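Gisbridge Winter Lights - Frequently Asked Questions

When is the festival?
It takes place every February, in the old market square. The lanterns are lit at 6 pm and the music finishes at 9.30 pm.

How old is the tradition?
The first evening was held in 1952, with 200 paper lanterns. Last winter we had 891.

Do I need a ticket?
No, the square is open for everyone. Only the supper at Storken needs a booking, and the places go quickly.

Can I bring my own lantern?
Yes, please do! We ask only that you use a battery light - real candles are not allowed in the procession.

What are Pikis?
They are small sweet buns with aniseed, eaten while the procession passes. Each family has its own recipe.

Where can children make a lantern?
In the Moon room, behind the library, from 2 pm. Paper and glue are free of charge.

Whom can I ask about a stall?
Please write to Ehab Benkirane, who makes the plan of the stalls. 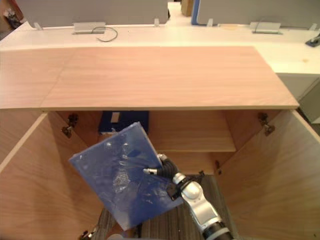 Open wooden cabinet with a dark blue box inside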